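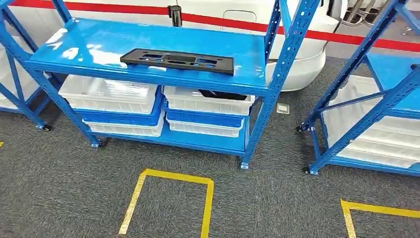
Fostenville Bus Stops - README

Stop list and timetable data for the Fostenville, Zareck and Metstead routes. Typed up from the paper timetables on the poles, then checked against the booklet. Not official. If you're standing in the rain because of this file, sorry.

What's in the folder

stops.csv - one row per stop, 128 rows
routes.csv - 13 routes, incl. the school ones
times.csv - departures, long format, one row per departure per stop
notes.txt - scraps, mostly for me
old/ - last year's version, don't use it

Columns, stops.csv

stop_id - my own number, not the one on the pole. The pole numbers repeat between Fostenville and Metstead so were no good as a key
name - as printed on the flag, spelling mistakes kept
side - N, S, E, W, the side of the road you wait on
shelter - y / n / half. Half means a roof and no walls
bench - y / n
lat, lon - from the map, checked by hand for the town centre only
last_seen - month only

Columns, times.csv

stop_id, route, dep, days, flag

dep is 24 hour, local time. After midnight carries on as 24:10, 24:40 and so on. Spreadsheets hate this. Import the column as text or it will turn into rubbish and you won't notice untill later.

days is wk, sat, sun or sch. sch = school days only, no calendar included, look it up with the council.

flag is blank most of the time. r = on request. c = calls only if coming from Zareck. x = I couldn't read it.

How it was put together

Walked or cycled the lot in March. Poles first, booklet second. Where the two disagree the pole wins, except on route 9, where the poles at the Zareck end are plainly two timetables old. Booklet used there.

Times between timing points are not guessed. If the pole gave no time there's no row. So some stops look very quiet and aren't.

Known problems

- Metstead Market has two stops with the same name on the same side. Kept apart by stop_id, no idea which one the 4 uses on a Saturday
- Husar Lane stop moved for the gas works, coordinates are for the old spot
- route 11 Sunday times missing altogether, pole was bare
- a few names have curly apostrophes and some straight. Will fix. Have said that before
- the 7 and 7A are mixed up for the first two hours of the morning, treat as one route before 08:00
- lat/lon out by a house or two on the Zareck estate

Using it

Commas, UTF-8, header row. Opens in anything. times.csv is a bit over 2000 rows so nothing needs a database, though a join on stop_id is easier in one.

Don't use it for anything where a missed bus matters. Hospital trips - ring the bus company.

Things it doesn't have: fares, real-time, low-floor buses, the Husar coach. The coach people change theirs every few weeks and I gave up.

Changes

v3 - Metstead added, shelter column now has half
v2 - sorted out the midnight thing
v1 - Fostenville only, 100 stops exactly, pure chance

Corrections

Yes please. Send the stop name, which side of the road, and what the pole says. Photo of the timetable is best, a straight on one so the minutes can be read. "The 4 is always late" isn't a correction.

Licence

Do what you like with it, say where it came from, and pass fixes back if you make any. Booklet layout and the map tiles aren't mine so aren't in here.

To do

route 11 sundays
apostrophes
re-check Husar Lane once the road is open agian
sort notes.txt or delete it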